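From: Mwanaisha Obura
To: kitex-dev
Date: 7 Jul 2024
Subject: Re: [kitex-dev] gripper width estimate jumps on dark cloth

On the list, Rikon wrote:
> Since the merge, the width estimator reports the fingers closing
> when they are clearly open. It only happens on the bedroom
> episodes. I tried raising the pad threshold and got fewer jumps
> but more dropped frames. Is this calibration or segmentation?

Segmentation. I reran the bedroom set with the old and new masks and left the calibration file alone. The new build flags 51 episodes out of 500. The old one flags 14, and all 14 are also in the new list.

The pad detector does a hue threshold in HSV and then keeps the 2 largest blobs. With a plain bedspread that is fine. With a blue print, pieces of the pattern join the left pad blob and pull its centroid inward, so the width comes out short. The right pad is usually over something dark and segments cleanly, which is why the error is one-sided in your plots.

The dark cloth in your subject line is a separate problem. The black finger plates merge with it in the edge map, so the fallback that fits the finger outline has nothing to lock on to. Raising the threshold pushes more frames into that fallback, hence the drops.

Proposed change, on branch pad-roi:

- Restrict the pad search to the region the fingers can reach, taken from the calibration file.
- Require a roughly rectangular blob before accepting it.
- If one pad fails, mirror the other about the center line and mark the frame low confidence.
- Remove the outline fallback. Mutiso still calls it from the replay tool, so that call has to go first.

The planner should ignore low-confidence widths when it labels grasp onset. At present it reads the value and discards the flag. I will open a separate ticket for that.

Please test against the Tondach split before I merge. A frame from the bedroom set is attached.

Mwanaisha
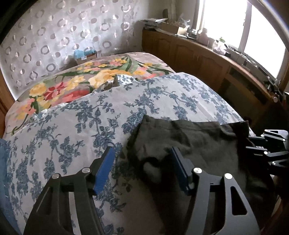 Attachment: left blue pad over blue floral bedspread, dark cloth under right pad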